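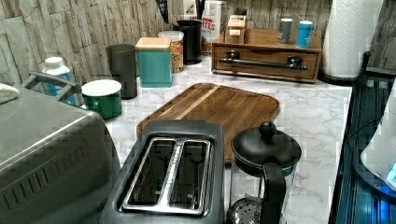 Small Appliance Collection Returns to Starnby in November

The Starnby Recycling Center will again accept small household appliances throughout November. Residents may bring toasters, kettles, irons, hair dryers and similar items to the Dandden Road entrance, where staff will direct vehicles to the correct bay. There is no charge for households.

Last year's collection received more than 4,000 pounds of electrical goods, most of it from kitchens. Items in working order were tested and passed on for reuse. The remainder went to Schmieder for dismantling and metal recovery.

Residents are asked to empty crumb trays, drain any water and secure loose cords before arrival. Batteries must be removed and handed in separately at the front desk. Microwave ovens are accepted, with a limit of 2 per household. Refrigerators, freezers and air conditioners cannot be taken at this site and must be booked through the bulk pickup service.

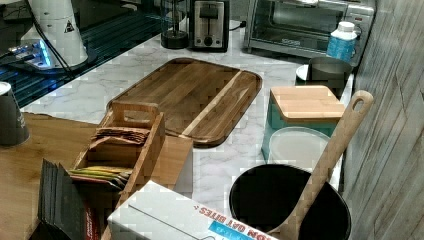
Toasters and countertop ovens are among the items accepted.

"We would encourage residents to look through their cabinets before the month begins," said Tomos Jarman, Waste Services Manager. "A working appliance that has been stored for years may be of immediate use to another household."

Reusable goods will be offered through the Damum exchange program, which supplied 251 households last year. Applications are available at the public library and at the front desk of the center.

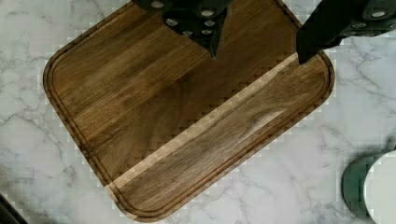

Applicants must show proof of address and may request up to three items. Those unable to collect in person may name another adult on the form.

The center opens at 11 a.m. and is closed on Sunday. Commercial loads will not be admitted.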